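Workshop notebook, Brimberg bench
May, started a bit after 9 in the morning

OK, the sorting table. I've been putting this off because every time I sit down with the card stock I end up reading the cards instead of putting them away (they're fun, that's the whole problem). Today I made coffee first, put my phone in the other room, and got into it.

What I'm trying to settle is how the cards should be split up before they go into the boxes for the Fulville people. They want to be able to open a box and find a card without flipping through the whole stack. Fair enough! The old way was one long tray with paper dividers, and the dividers slid down and vanished under the cards, and you'd be in there up to the wrist hunting for one that should have been right at the front. So bins. Bins on a clear tabletop, everything else moved off it. I even took the tape dispenser away, which I regretted later.

First try was sorting by size. Lasted maybe half a pot of coffee. The Alva cards are very nearly the same size as the Brosent ones, and "very nearly" is the worst thing a card can be, because you pick it up, you think you know, you drop it, and then the stack won't square up and you have to go back in after it. I timed myself with the kitchen timer on one mixed stack and it took 32 minutes, a good part of it spent fixing my own mistakes. Not doing that again.

Second try was sorting by what's printed on the face. Way better. You don't need to measure, you don't need to hold it against another card, you look at it and you know. The ones with a round graphic are the easiest of all, they jump right out at you. The ones with just text are slower because I have to turn them the right way up (and read them, see above). Same size of stack, less grumbling. I didn't time this one because I forgot to start the timer, so you'll have to take my word for it.

Things I want to remember about the cards themselves:

The curl. Some of them came out of the carton with a curl at one end, and a curled card in a bin pushes its neighbors forward until the whole row is leaning. I tried weighting a few under the big dictionary over lunch. They were flatter when I took the dictionary off and I'm hoping they stay that way. If you pull a curly one, don't bend it back by hand, I creased a perfectly good one doing that and felt bad about it all afternoon.

The corners. Drop them in flat and they scuff. Stand them on edge, let go low down, and they settle by themselves. Small thing but it makes a difference over a whole carton.

The backs. Pale backs pick up every fingerprint. I'd been eating crackers. Enough said. Wash hands, everybody, me included.

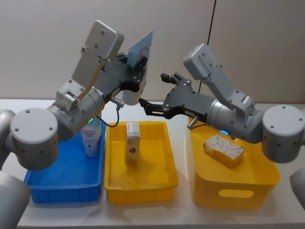
Sorting table with the three bins in a row, card with the round graphic held upright.

I like the bins side by side like this. I had been thinking about stacking them to save space, but then you lose sight of what's in the lower ones and you start guessing. Next to each other on the white top it's all right there, and white is nice to sort against too. Our other table is that speckled gray stuff and I lose things on it constantly.

Labels: not decided. I want big letters on the front of each bin, colleague at the next bench wants colors. Maybe both? I'm leaving a roll of masking tape and the fat marker in the drawer, so if you have strong feelings, go ahead and write on the tape and I'll live with it.

Count, because Fulville asked for one: 63 cards through by the time I stopped, with 7 put aside as too creased or scuffed to send. Those are in the envelope on the shelf above the sink. Please don't throw them out, I want them for testing the labels.

Still to do: ask Brosent whether the next carton can be packed on edge. Find the tape dispenser (I moved it, I have no idea where). Do the text-only cards on a fresh morning.

Stopped at 4:30, swept up, lights off.

Brimberg workshop notebook | Questions: leave a note at the bench | Back to top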